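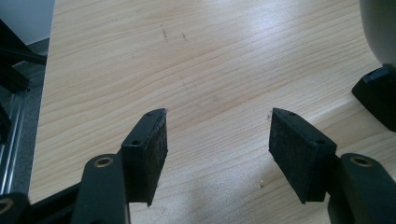 30 Sep 2018

I finally have a table I like working at, and you're all going to hear about it, sorry! Those of you who have been reading since May will remember the old one: the black glass thing that showed every fingerprint and made a horrible noise whenever I put a mug down. It went to a neighbor two streets over, who says she loves it, and I wish her well.

The new one is pale wood with long wavy grain running the length of the top, and I found it at the Hikside warehouse sale (the one behind the tile place, where you have to go in through the loading door). I had gone for a lamp. I did not get a lamp. I walked past this table, came back, walked past it again, and then went out to the car to measure the trunk, which was hopeless, so I paid the 44 dollars for delivery and felt very grown up.

It already has a few marks. There are two little dark ones that look like pencil, one a scribble and the other more of a tick, plus some faint scuffs toward the middle. I've been going back and forth on whether to do anything about them. Several of you wrote in after the last issue with advice on pencil on bare wood, and the votes were split between a plain white eraser and very fine sandpaper. I'm leaning eraser – a soft one, going with the grain, and stopping the second I see a shiny patch. The sandpaper people scare me a bit.

The bigger question is what to put on top. I have a can of Grema hard wax left over from the shelves, but it went a touch yellow on those and I'd like to keep this one as blond as I can. The other choice is a water-based finish, two thin coats, with a light rub in between. If you've used one on a light table that gets a lot of sun, write and tell me how it looked after a year or so. Mine gets the full glare in that room and I do worry about it.

In the meantime I've made myself some rules: coasters for anything hot, a cutting mat under the craft knife, and no paint until the finish is on. I have broken the coaster one already (it was one cup of tea, and I wiped up right away).

Next issue I'll have the results of the eraser test, and I still need a lamp, so if you spot a decent one at Hikside before the sale ends, please let me know!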